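Search posts

Garwood Eats
18 Apr 2019

1/ Went to Grusis for lunch. It's the new noodle and rice place on Moen Street, in the old shoe repair shop. Short menu, counter service, open until nine. Thread on what we ate.

12 comments 37 shares

2/ Beef noodle soup, £8.50. Clear broth, a good amount of star anise, thin slices of brisket. The noodles are a bit soft for me. Ask for the chilli oil, it doesn't come with the bowl.

4 comments

3/ Claypot rice with chicken and mushroom, £9.20. Takes a while, so order it first. The crust at the bottom is the best part and you need a proper spoon to get at it.

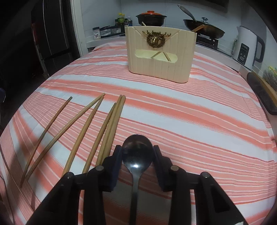 4/ Pork dumplings, £5 for six. Boiled or fried. We had them fried and they were slightly greasy, though the filling was well seasoned – plenty of ginger and white pepper.

2 comments 4 shares

5/ Vegetarians get three mains. The aubergine rice is the one I'd go back for. Sweet, sticky, with a heap of spring onion on top. The tofu soup was bland and I left half of it.

6/ Sides are where the bill creeps up. Pickled cucumber is £3 for a small dish. Steamed greens are £4.50 and came with too much garlic, even for me. Share one between two.

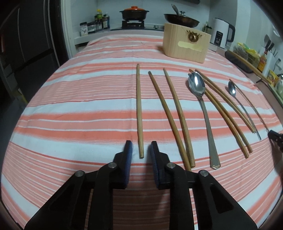 7/ Drinks: jasmine tea is £2 with free refills. They also do a plum soda, very sweet. No alcohol yet. They told us the licence should be sorted by August.

8 comments

8/ Getting there: the 607 stops at the end of Moen Street, or it's a short walk from Garwood station. Parking is poor. There's one step at the door and the toilet is downstairs.

9/ People will compare it with Coreo, over by the market. Coreo is cheaper and does better dumplings. Grusis wins on the rice, and you can get a seat at one o'clock, which you can't at Coreo.

21 comments 2 shares

10/ Someone asked about booking. They take bookings for groups of five or more, by phone only. Otherwise you walk in and give your name at the counter. Cards are fine. Closed between three and five.

6 comments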